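Wunditance Besteo Analogue Delay

The Besteo is a single-channel analogue delay for guitar and bass. It uses bucket-brigade chips for the delay line and keeps the dry signal analogue from input to output. Delay time runs from short slapback to long, dark repeats, and a separate modulation circuit can be applied to the repeats only. The pedal is assembled and calibrated at our Bradside workshop.

Controls

There are six knobs. Time sets the interval between repeats. Repeats sets the feedback, from a single echo up to self-oscillation. Level sets the volume of the delayed signal and leaves the dry signal at unity. Tone is a low-pass filter placed inside the feedback loop, so its effect builds with each pass. Rate and Depth control the modulation. With Depth fully anticlockwise the modulation circuit is out of the path.

Self-oscillation begins at around 6 on the Repeats dial when Tone is fully open, and later when Tone is turned down. The exact point depends on the Time setting. An internal trimmer marked FB limits the maximum feedback. Turn it anticlockwise if you prefer a pedal that never runs away. The trimmers marked BIAS and CLK are set at the factory with an oscilloscope and should be left alone.

Bypass and tails

Two bypass modes are available from a slide switch inside the case. In the first, a relay connects input directly to output and the repeats stop when the footswitch is pressed. In the second, the signal stays buffered and the repeats decay naturally after bypass. The pedal leaves the workshop in relay mode. Disconnect the power before moving the switch. With no power connected, relay mode passes signal and buffered mode does not.

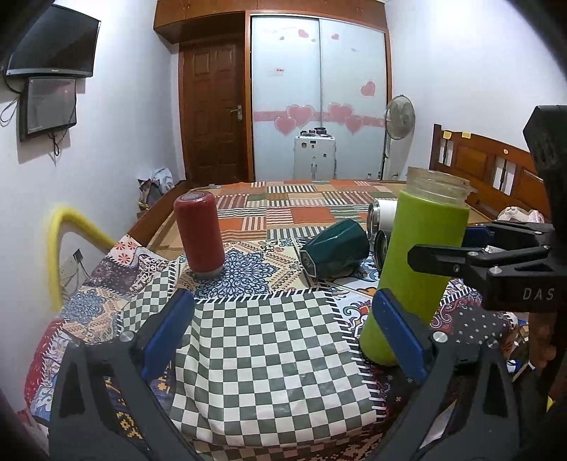

The footswitch is a soft-touch momentary type. A short press toggles the effect. Holding it down while the effect is on raises the feedback to maximum for as long as it is held, and releasing it returns the feedback to the Repeats setting. The FB trimmer also applies to this function.

Expression input

The expression socket accepts a standard TRS pedal wired with the wiper to tip. It can control Time or Repeats, selected by a small toggle beside the socket. When a plug is inserted, the matching knob sets the upper limit of the sweep. Moving the pedal quickly while assigned to Time will shift the pitch of any repeats already in the line — this is normal for a clocked analogue delay. Pedals wired with the wiper to ring need an adaptor lead.

Power

Use a regulated 9 V DC supply, centre negative, able to deliver at least 100 mA. There is no battery compartment. The input is protected against reversed polarity, but voltages above 9 V can damage the delay chips and are not covered by the warranty. An isolated output is recommended. On a shared daisy chain, some clock noise may be heard at the longest Time settings, mostly when digital pedals are on the same supply.

Placement

The Besteo works best after overdrive and distortion. It will run in an effects loop at instrument level. Loops at line level can overload the compander and produce a rough edge on the first repeat, so reduce the send level if your amplifier allows it. Running a fuzz into the pedal is fine in either bypass mode. Running the pedal into a fuzz is best done in relay mode, as many fuzz circuits react badly to a buffer in front of them.

Versions

The Liepiņa edition has the same circuit board with a darker fixed filter ahead of the delay line and a slower range on the Rate control. All other details are identical, and the two share spare parts.

Warranty is six years on parts and labour — knobs and paint finish excepted. Repairs are booked in each Thursday.

We use cookies to remember your basket and to measure visits to this site. By continuing to browse you accept our use of cookies. Accept / Manage settings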